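# Budget for a clothes-folding setup: more hand-held grippers, or save for the arms?

**bluebasket**, posted Thu 4 July

I'm having so much fun with this that I need somebody sensible to look at my shopping list! The plan is a two-arm robot that folds laundry, and right now I'm at the stage of recording folding by hand, one gripper in each hand. Mostly dark tops so far, plus a few red and teal pieces to mix things up.

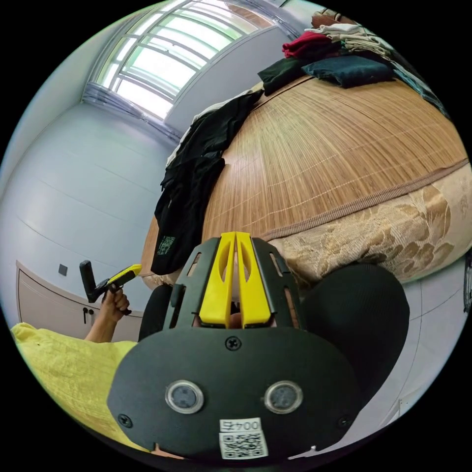 My total for the rest of the year is $2,985. Fisten quoted me $79 for each spare set of fingers, and I'd like two sets on the shelf. Storage is the next question. I want to reach 2,000 recorded folds and I've done 138, so the drive I have now won't last. After that I start arguing with myself: a second pair of grippers so a friend can record too, or put everything left toward a used arm from Nandix?

Other things on the list, in no order: a decent lamp for evenings (the window does the job by day), a second charger, a folding table I can take to other people's houses. Big black knits are the hardest thing I fold, and I'd love to spend on whatever helps most with those.

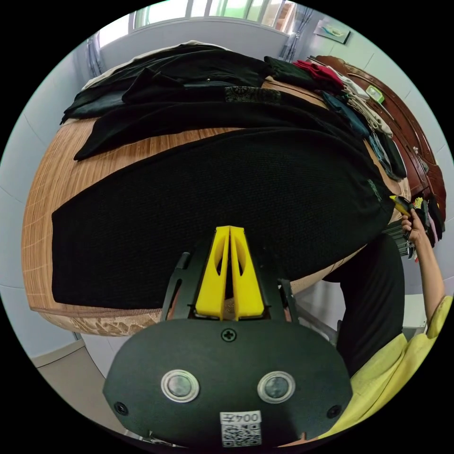 ## Answers

**two_left_sleeves**

Get the second pair! I had the same choice in April and went with the arm, and it has sat in its crate while I catch up on recording. You're at 138 out of 2,000. A friend with their own pair gets you there a lot faster, and arms may well be cheaper by then.

Buy the same model, though. I mixed a Cartwright pair in with my older ones and the fingers open to a different width, so I ended up keeping two separate sets of recordings.

For the black knits, try the lamp first and set it low and to one side. Folds in dark cloth show up much better when the light comes across them. A plain pale sheet under the clothes is worth a try too, and you probably own one.

**Civum_bench**

Good list, and I like that spares are on it. A few things I'd add before you order:

- Two drives, one of them kept as a backup. Record ten folds, check the file sizes, and work out the total from your own numbers.
- Shipping and import fees on the grippers. Ask for the full price in writing.
- Some money held back for a mount. A used arm often comes without one, and it needs a table that doesn't wobble (your folding table won't do).

I'd leave the arm for next year's budget. Ask Nandix if you can rent one for a week, though. It's a great week!

**pegbag**

just buy the arm, life is short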